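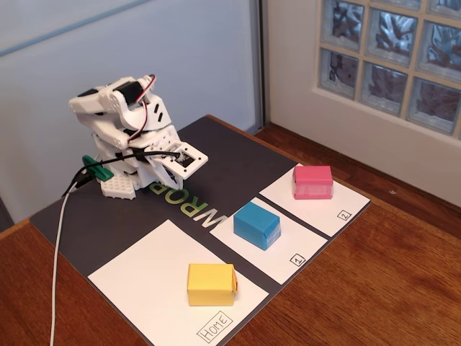
Small desktop arm misses the block when I move it from square to square

Posted by Tavion Pruitt, 2018-02-25

Hi all! I finally have my little white arm running on the dining table and I'm having way too much fun with it. The layout is three paper squares on a dark mat: HOME, 1 and 2. Yellow block on HOME, blue on 1, pink on 2. The plan is for the arm to shuffle them around by itself until every block has visited every square, then put them all back where they started.

HOME works great. Square 1 is okay most of the time. Square 2 is the trouble — the gripper comes down a bit short and nudges the pink block toward the back of the table, and after that everything is off. I saved each position by hand (move the arm where I want it, store the numbers), so I don't get why one square would drift and the others wouldn't. In my last session it got through 7 moves before it pushed a block clean off the paper.

The blocks are homemade, paper and tape, so they weigh next to nothing. I'm running the moves from a Kasero script with a 600 millisecond pause between them. Is this a code thing or a hardware thing? Happy to try anything!

Citlali Zepeda

Oh, I love this stage of a build! My money is on the base. When the arm is folded in, it hardly pulls on anything, but the farther it reaches, the more any wiggle down there shows up at the gripper. Try this: send it to square 2, let it stop, then press gently on the base plate with one finger. If the gripper tip moves, fix that before you touch a single number. I clamped mine to a piece of scrap board and then clamped the board to the table, and the improvement was huge.

Look at your wires too. You want enough slack in the one that loops down from the top joint so it never goes tight at full reach. A light arm like that will get tugged back by its own cable, and "a bit short" is just what that looks like.

Once it's solid, save the square 2 position again, but come at it from above. Store one point well over the block and a second one straight down from it. Mine used to swoop in at a slant and knock things over constantly — two points per square cured it. And tape the paper down! If a square slides, your saved numbers are for a spot that isn't there anymore.

Ramesh Katiyar

Make the pause longer. Mine was still shaking when the gripper closed.

Damián Olvera

Agree with Citlali on the two points. One more for the code side: print the angle you ask for and the angle you get back, if your servos report it. On mine the shoulder was asked for 88 and stopped 2 degrees early whenever the arm was stretched out, every time. I added the difference to the far positions only and left the near ones alone. Ugly, but it's been stacking blocks all February. Post a video when yours makes the full round!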